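社区互助问答 > 居家与饮食 > 食品储存

罐头食品标注日期已过，是否仍可捐赠给社区食物分享点？

提问者：Naima El Idrissi

各位好。本人现居 Lolton 小区，近期协助家中长辈清理储藏间，整理出一批存放时间较长的罐头食品，包括水果罐头、豆类罐头、番茄罐头以及少量鱼罐头。其中多数罐头外观完好，但部分标注日期已过，早的超过两年，晚的仅过去数周。另有若干罐头的标签受潮脱落，仅能凭罐盖上的喷码推测生产时间。

本楼的食物分享点设于一层门厅，每年十月集中接收一次居民捐赠，其余时间由居民自行放置、自行取用。门厅张贴的须知仅写明“请勿放置变质食品”，对标注日期未作具体规定。本人曾向物业前台询问，得到的答复是“看着没问题即可”，但本人认为此标准过于笼统，故在此请教以下事项：

一、罐头标注的日期应理解为安全期限，还是品质期限？

二、罐身有轻微凹陷者，是否一律不宜食用？

三、标签脱落但喷码清晰者，可否补贴手写标签后捐出？

四、如不宜捐赠，自家食用是否可行，开罐后应如何保存？

家中长辈一向不主张浪费食物，本人亦不愿将尚可食用之物丢弃，但更不希望因此影响邻居健康。如有熟悉食品储存规范的居民，恳请不吝赐教。另需说明，储藏间位于北侧，夏季温度不高，冬季较为潮湿，无暖气管道经过。

回复者：Senan Scanlon

您好。本人曾在 Evadard 集体厨房负责库房管理，对上述事项略有了解，现逐项答复如下。

关于日期。罐头类食品经密封和加热杀菌，在阴凉干燥处存放，品质变化较为缓慢。日期的含义取决于罐身所用措辞：有的标示为“最佳食用日期”，主要针对风味、色泽与口感；有的标示为“保质期至”，在许多社区接收点即视为接收的截止日期。两者不宜混同。请先逐罐核对原文措辞，进口产品还须注意日、月、年的排列顺序，误读的情况相当常见。

关于酸度。水果、番茄等高酸性罐头，内容物会与罐壁缓慢作用，时间过久可能产生金属味，罐壁涂层亦可能受损。豆类、肉类、鱼类等低酸性罐头，品质保持的时间一般较长，但一旦密封失效，风险更为严重，肉毒杆菌中毒即多与此类食品有关。因此，不能单凭“水果罐头娇气、鱼罐头耐放”的经验决定取舍，外观检查不可省略。
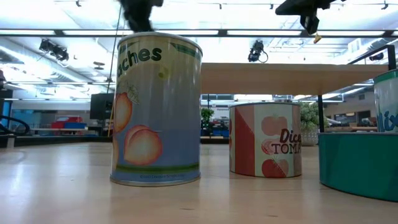

水果罐头一例：桃罐头

外观检查宜在光线充足处进行，将罐头逐一取出，直立放置于平整台面，先看罐盖与罐底，再沿罐身接缝检查一周。凡有下列情形之一者，应予弃置，不得捐赠，亦不得自行食用：

——罐盖或罐底鼓起，按压后回弹；
——接缝或卷边处有渗漏、结痂或黏性残留；
——凹陷位于接缝或卷边处，或凹陷较深、形成锐利折角；
——锈蚀以干布不能擦去，或擦去后可见蚀坑；
——开罐时有液体喷溅，或有异常气味。

需特别提醒，切勿以品尝方式判断是否变质。肉毒毒素未必伴有明显的气味或外观改变，少量摄入即可能造成严重后果。对鼓胀、渗漏的罐头，应装入密封袋后再行丢弃，避免儿童和宠物接触，处理完毕后清洗双手及台面。

关于轻微凹陷。罐身中部的浅凹，若表面平滑、未触及接缝，通常不影响密封，自家可尽早食用。至于捐赠，我处当年的做法是一律不收，原因在于接收人员难以逐一判断，取用者亦无从得知凹陷如何形成。

关于标签脱落。喷码只能说明批次，多数情况下无法说明成分。食物分享点的取用者中可能有对坚果、鱼类、麸质或亚硫酸盐过敏的居民，手写标签不能代替原有配料表。故无标签罐头不宜捐出。若标签仅为松动，且能确认属于该罐，可用透明胶带固定，注意不要遮盖日期和配料。

关于开罐后的保存。剩余内容物应移入洁净的玻璃或食品级塑料容器，加盖冷藏，不宜留在敞开的金属罐中。水果类连同糖水冷藏，可存放数日；鱼类与肉类宜在2天之内用完。糖水不必倒掉，可用于煮燕麦粥或调制果冻。

另就储藏条件补充一点。您提到储藏间冬季潮湿，此种环境对金属罐不利。建议将罐头置于离地的搁架上，与外墙保持一定距离，并避免反复冻结。Evadard 库房曾在一次盘点中清查445罐存货，剔除者多数并非日期已过，问题集中在靠墙一侧的底层，由返潮引起罐底锈蚀。此后我们将底层改放玻璃瓶装食品，并在入库时用记号笔将日期写于罐盖，先到期者置于前排，情况有明显改善。

综上，建议您将现有罐头分为3类：日期未过、标签完整、外观无损者，可予捐赠；日期略过但标示为“最佳食用日期”、外观无损者，留作自用；其余弃置。具体接收标准仍以您所在小区分享点负责方的书面规定为准。

回复者：Onau 路老住户

楼上说得很全面，补充两句。

我们 Siregar 楼的分享点去年起不再接收任何超过标注日期的食品，不论是哪一种日期，理由是解释起来太费口舌。规定贴出以后，确实有住户提出不同意见，认为过于严格，但执行到现在没有再出现争议。建议提问的邻居向物业要求一份书面说明，口头答复以后不好作准。

还有，鱼罐头过期两年的我个人不会吃。家父以前在船上工作，他的说法是油浸的放得越久越香，这话我不敢替他担保。

另外请问楼主，十月那次集中接收是否需要提前登记？我们这边需要，表格在门卫处领取，晚上六时以后就没有人值班了。

提问者补充：Naima El Idrissi

感谢两位答复。已按 Scanlon 先生所列各项逐罐检查，发现两罐番茄罐头接缝处有锈蚀，已装袋弃置。标签脱落的几罐不再考虑捐赠。经核对，桃罐头与梨罐头标示的均为“最佳食用日期”，将留作家用。

关于登记事宜，本小区目前无须提前登记，直接送至一层门厅即可，但每户以一箱为限。本人已致函物业，请其就标注日期作出书面规定，收到回复后将在本页更新。

仍有一事未明：玻璃瓶装的果酱与腌菜是否适用同样的检查方法？瓶盖中央的凸起是否等同于罐盖鼓胀？如有居民了解，请继续赐复。

回复者：Senan Scanlon

就瓶装食品简要答复。瓶盖中央设有真空安全钮者，未开启时应为下凹状态；若已凸起，且按压时有弹响，说明真空已失，应予弃置。首次开启时通常可听到轻微声响。自制果酱与腌菜因无法核实制作过程，多数分享点不予接收，贵小区如无明文规定，亦建议自留。

相关问题
冷冻面包的合理存放期限
楼道储物架的承重与防潮要求
干豆生虫后的处理办法
食用油开封后应避光还是冷藏
社区食物分享点的清洁排班如何安排
玻璃瓶与瓶盖的煮沸消毒步骤

联系我们 | 使用条款 | 版权所有 Lolton 社区互助问答 | 返回顶部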